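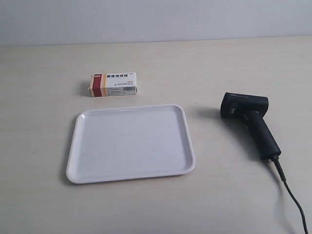

The medicine drawer, sorted by lunch

Every house in Clomthorpe has one. Second drawer down, sticks in damp weather, full of half-used packets and a thermometer with no battery. Mine hadn't been touched since last September.

So, one morning. Everything out on the table first. Then a tray, plain white, rounded corners, nothing fancy. Cutitz does one for 200 pence, Fasitz a deeper one for 261, and I'd go shallow every time. You want to see what you own.

Rules, quick ones. Boxes stay flat, name facing up. Leaflets stay in. Anything out of date goes back to the chemist, not down the sink and not in the bin. Packets with writing you can't read (holiday buys, presents from an aunt) get a sticky label with what it's for, or they go back too. Ask at the counter if your not sure.

Plasters in their own tub. Chou make a small one with a lid that clicks, 32 days in and still clicking. Childrens' things on a high shelf, seperate, locked if you can.

I started with the drawer jammed solid and finished with 11 packets. Tea after that. The bathroom cabinet is next month's page.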